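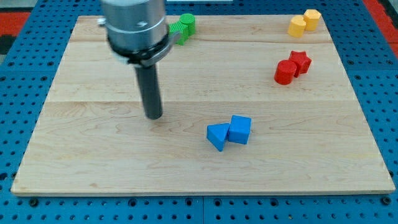 Staff Profile: Obed Arthur and the Return of the Night School

When the Mercado Center for Adult Learning reopened its evening division last November, the catalog listed 8 courses. The first to fill was furniture repair, taught by Obed Arthur in a ground-floor room on the Premton campus. The waiting list closed at 400 names.

Mr. Arthur joined the Center after a long career in the maintenance department of the Oleck school district, where he was responsible for desks, lockers, gymnasium floors and, for one difficult winter, a boiler. He met with the Office of Communications on May 2, 2024, shortly before the close of the spring term, to discuss the evening division and the people who attend it.

"Most of them have already worked a full day," he said. "I had to learn to teach people who are tired. You cannot talk for forty minutes and then hand out the tools. You start with the tools."

The Center offered evening classes for decades before suspending them during a period of reduced funding. The records kept in the Brarura Reading Room show that 3,282 adults completed at least one evening course before the suspension. Mr. Arthur was among them. He took bookkeeping and, the following year, business writing, which he described as the more useful of the two.

"I wrote work orders all my life," he said. "After that class, people stopped calling me to ask what I meant."

Enrollment across the division now stands at 513. The English conversation course has the widest range of ages, and the tax preparation course has the highest rate of completion. Mr. Arthur attributes the second fact to the calendar. "They have a deadline in April whether they come to class or not," he said.

Asked what he would change, Mr. Arthur spoke first about transportation. The last bus from the Premton campus leaves before the final class period ends, and students without cars must either leave early or arrange a ride. The Center has asked the transit office to consider a later departure. A decision is expected before the fall schedule is printed.

He also raised the question of child care. The Center opened a supervised study room in January for children of enrolled students, and it is available on three evenings of the week. "I would like to see it open on all of them," he said. "I have had students sit in the parking lot with a child asleep in the back seat, deciding whether to come in. I went out and talked to one of them. She came in the next week, with her sister watching the boy."

Mr. Arthur does not assign grades in his own course. Students bring a chair, a drawer or a small table from home and work on it until the term ends. Those who do not finish are permitted to enroll again at the reduced rate.

"A man brought his mother's rocking chair," Mr. Arthur said. "He has been here two terms. He has one arm of it left to do, and I think he is going slow on purpose."

Registration for the fall term opens to returning students first and to the general public one week later. Mr. Arthur will teach furniture repair again, along with a new course in reading and writing work orders. Forms are available at the front desk of the Premton campus and may be returned by mail or in person.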